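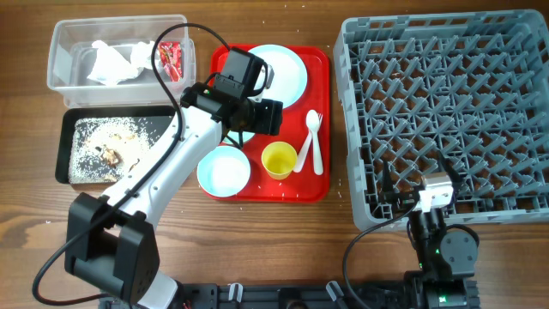 Slide 1. Two-arm tray clearing station, with the dish rack at right.

Speaker notes: Automation in the staff canteen and what it changes for the people who work there
Norham site, May 22, 2025

Welcome colleagues from Kütt and from the Plandidetti catering team. Ask that questions be held until slide 4, except on pay and hours, which may be raised at any point.

Slide 1
Leave the slide up while people take their seats. The task is the clearing of a returned tray: crockery and cutlery to the rack, food scraps to the black tray, paper and wrappers to the clear bin. Point out the crossed spoon and fork. Overlapping items are hard for the arms to pick up, and the wash-up team asked for them to be included in the tests.

Slide 2: The work today
The canteen serves 700 meals on a full day. Clearing is done by hand, standing, at one hatch. In the last staff survey 221 people across the catering service replied, and clearing was the duty they most often asked to share more fairly. Pause here. Staff from the hatch are in the room and may wish to add to this.

Slide 3: What the trial covers
Staverier supplies the station and will maintain it. The first stage used 377 trays set out by our own staff. From September the station will take trays from one hatch at lunch only. The evening service is not affected.

Slide 4: What changes for staff
No post will be removed during the trial. Contracted hours stay as they are. One person on each lunch shift will watch over the station, empty the scrap tray and bin, and stop the arms when needed. This is a new duty and will be written into the job description before it begins. Training takes place in paid time.

If asked about the period after the trial: no decision has been made. Staff and their representatives will see the findings before any proposal is put forward. Do not go beyond this wording.

Slide 5: Next steps
There are 40 places at the first open session. Sign-up sheets are by the door. Written questions may be handed in until the end of the week.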